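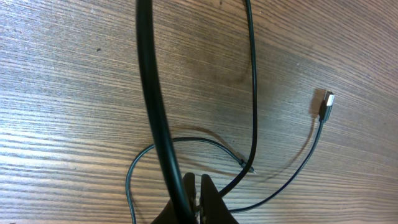
**Progress report, Drilcombe cable handling project**
Prepared by Areti Tsolakis for Vasiliki Tsoukalas, December

Dear Vasiliki,

I send you the report for the second half of the year, with the spending plan that you requested. The work stays in Platville until the lease ends, so all prices below include delivery to that address.

**Where we are**

The task of this period was the sorting of used cables on a table. We began with one cable on bare wood and we have now passed to mixed cables, which is the situation our partners at Nindside have in their returns department. The wrist camera gives a close view: a thick black cable between the two fingers, thinner ones beside it, an audio plug and a USB connector lying on the wood. The silver of the connectors is easy to find in such a view. The black cables are more difficult where they cross, and the dark fingers of the gripper do not help, as they have almost the same color as the cables.

Achilleas Lambrakis completed 200 recorded runs on mixed cables. The labeling is finished for the first part of them and continues for the rest. I prefer not to give you a success rate before all the runs are labeled.

**Equipment bought**

- 2 pairs of spare fingers, in use
- one replacement wrist camera, kept in the cabinet
- a box of 50 used cables of different types, from Nindside, paid by us only for the transport

The order for the second arm with Zervas is not yet placed. Their offer was valid until the end of the month, and Iason Fragkou has asked them in writing to extend it. The delivery time is longer than we were told in spring, and this moves the two-arm tests to the next period.

**What we ask for**

1. Permission to move the money of the unused travel line to lighting. The light on the table is uneven. One side of the wood can become very bright while the other remains darker, and the shadows of thin cables are sometimes taken for cables. Two diffuse lamps with stands would be sufficient.
2. Light-colored finger covers. Theano Petridis has a drawing ready and the local workshop can make them.
3. A decision about the second arm. If it is refused, we can continue with one arm, but the untangling of long cables must then be taken out of the plan.

I do not ask for a new table. The present one has some marks, and Theano would like a plain gray surface, but the tables at Nindside are also not clean and I think we should keep this difficulty.

**Next period**

We finish the labeling, install the lamps if you agree, and repeat a part of the runs under the new light in order to compare. The maintenance contract must be renewed in March. The price is not confirmed and I will send it separately.

With kind regards,
Areti Tsolakis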